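Chapter 6
Taking Out the Rubbish

Every few years somebody announces that housework is nearly over. The announcement comes with a drawing of a tidy machine holding a tray. Then the years go by, and the person who wrote the announcement goes home and picks up their own socks.

This chapter asks how far along we really are, and it begins with the humblest job we could find: getting litter off a floor and into a bin. A four-year-old can do it, though you may have to ask 80 times. There is no recipe to follow and no fine china to break. If machines are ready for our kitchens and shop floors, they should be ready for this.
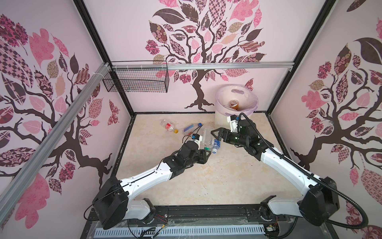

Figure 6.1 Bottles on the floor, two arms on the job. The bin is at the back.

Consider what "pick up the bottle" leaves out. Which bottle? Clear plastic is hard for a camera to make sense of, as you will know if you have ever walked into a glass door. A bottle on its side can roll when nudged. A bottle cap is a different problem again, being small, flat and fond of corners. You solve all of this without looking up from your phone. A machine has to be given each piece, by programming or by practice, and it has no phone to make the time pass.

Nadja Zaugg, whose notes on the Stumberg trials we will use throughout the chapter, sorted 3234 attempts at simple tidying jobs by what went wrong. Her longest heading was "nearly". Her colleague Nermina Shehu wanted it split into "nearly picked up" and "nearly put down", and she had a point, as Section 6.2 will show.

Letting go deserves more respect than it gets. The hand has to be over the opening, and the thing in it has to fall inside. Light plastic is no help here, as it may cling to a finger or perch on the rim like a gull on a chip shop.

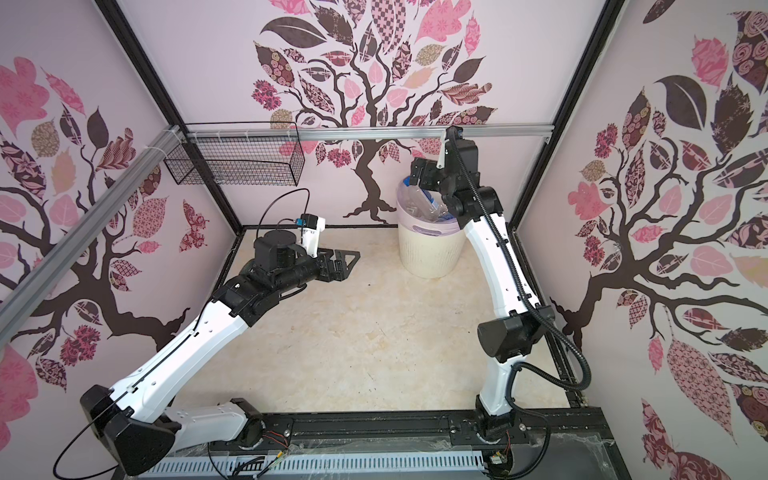

Figure 6.2 A gripper over the bin, with plastic bunched at the top.

We will also need to agree on what "can do" means. An arm that clears a floor once, with its makers holding their breath, has done something worth writing down. A cleaner at the Wonddale food court does it all shift, around chair legs and children, and is expected to mop as well.

Before you read on
Tidy one table at home using only your thumb and one finger on each hand. Write down every item you had to try twice. Keep the list for Section 6.3.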